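I've been clearing out the back office in the evenings, one corner at a time, and the floor is finally the last thing left. The desk took most of May. Sarmīte Rozīte told me to start with whatever annoyed me most, and for me that was cables.

I had 2 shoeboxes of them. Some went with phones I haven't owned in years. I tested the ones I could, tied the good ones with string and put the rest in a bag for the recycling counter at Pludari. Joelle Saab took the old printer off my hands, plus a ream of paper that had gone yellow at the corners.

The bigger decision was storage. I had been looking at the Vusov drawer unit for a long time. It comes in two sizes, and the wide one is 779 with delivery. The narrow one is 729, so you save 50 and lose a whole drawer. I measured the wall twice, then wrote both prices on a sticky note and left it on the door for a week.

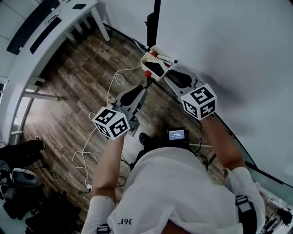 Small trays did more for me than any drawer unit would have. Before, pens and chargers and keys moved from one surface to another and I spent a few minutes every morning hunting for something. A little white open tray, with a red-capped marker lying across it and one black thing beneath, is the right amount of stuff for one tray. Once there are five or six items in it, I stop seeing what's there. I now keep one by the door and one near the window, and I empty both before bed.

The long white cable is the next job. Loose cable on a wood-patterned floor looks fine until you vacuum, and then you have to pick it all up, do the strip underneath and put it back. Yabsira Habte uses the flat adhesive clips from Raju along her baseboards and they've held for two winters. I bought a pack but haven't stuck any down yet – I want to be sure where the desk is staying first.

As for the desk, it stays white. I thought about painting it and Jytte Hallgrímsson talked me out of it. She did hers in dark green and it chipped along the front within a month. I wiped mine down with dish soap and a soft cloth, and the ring from my coffee mug came off after the second pass.

I still haven't ordered the drawers. The sticky note fell off the door and I put it in the tray. If I do go ahead it will be the narrow one, and the extra 50 can go toward a lamp.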